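Section 6. Running the Sorting Demonstration for Visitors

This section covers the tabletop sorting demonstration on the Kerkura two-arm station when it is set up for a tour or an open day. It assumes the station has been bolted down and calibrated as described in Section 3. For unattended running, see Section 8.

6.1 Before the doors open

Allow 39 minutes for a full warm-up and check. The first visitors at Bretent usually come in before the posted time, so start early.

1. Turn on the main switch at the back of the base cabinet. Wait for the status light to stop blinking.

2. Wipe the tabletop with a dry cloth. Don't use spray cleaner while the arms are powered.

3. Place the rope stands 900 mm from the front edge of the table. Visitors stay on the outside of the rope for the whole demonstration, including when the arms are parked.

4. On the control tablet, open Programs, then Open Day, then Sort Short. The long version takes too much time for a tour group.

5. Press Home. Both arms move to their parked positions at the left and right ends of the table.

CAUTION: Keep hands off the table while Home is running. The arms don't follow the same path each time.

6.2 Loading the trays

The program expects the containers in a fixed order. Seen from the operator's side, blue goes on the left, red in the middle, and white on the right.

1. Set the containers against the stops. Push each one back until it touches.

2. Stand the bottles upright in the blue tray, with the taller one at the back. Caps must be closed.

3. Stand the rolls of garbage bags on end in the red tray. Leave a finger's width between them if you can.

4. Press Check Layout on the tablet and wait for the green tick by each container.

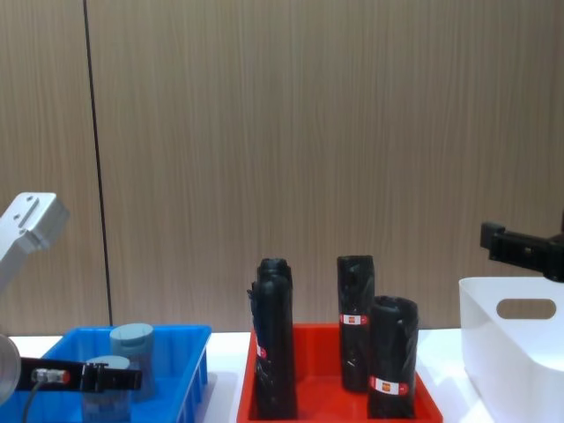
5. If a tick stays gray, lift that container out, put it back against its stop, and press Check Layout again. Do this twice at most. After that, go to 6.5.

Note: Household goods of other shapes can be used, but each item must weigh less than 300 g. The Havlíček office keeps a list of items that have been tried. Glass is not allowed at any public event.

6.3 Running the demonstration

1. Tell the group that the arms are about to move. Small children should be at the front, with an adult next to them.

2. Press Start and keep one hand near the red stop button until the first pick is finished.

3. Let the program go through one complete cycle before taking questions. It is hard to talk over the arms, and people tend to lean in over the rope to hear.

4. When the cycle ends, press Pause. The arms hold where they are - they are still powered at this point.

5. Answer questions, then press Resume or Home.

Limit each group to 20 people. If the line is long, run one cycle per group and send questions to the information table in the hallway.

CAUTION: Never reach into a tray to fix a fallen item while the tablet shows Pause. Press Stop, wait for the light to turn white, and then reach in.

6.4 Letting a visitor press Start

This is allowed if the operator is standing at the stop button. Hand over the tablet with the Start screen already open and the menu locked. The lock setting is under Tools, Guest Mode. Take the tablet back before the cycle ends, or the guest will be looking at the Resume screen.

6.5 If something goes wrong

An item falls over: Press Stop, stand it up again, press Check Layout, and start from the beginning.

A gripper closes on nothing: The program skips that item after three tries. You don't need to do anything.

An arm stops and the tablet shows Cable: Press Stop and look at the cables on both arms. If one has caught on a tray, free it by hand. If it has pulled out of its plug, end the demonstration.

The tablet loses its connection: The arms stop by themselves. Restart the tablet only. Leave the cabinet on.

Any fault not listed above should be written in the station log and reported to Gedport service on the next working day. Write down the program name and the last message on the tablet.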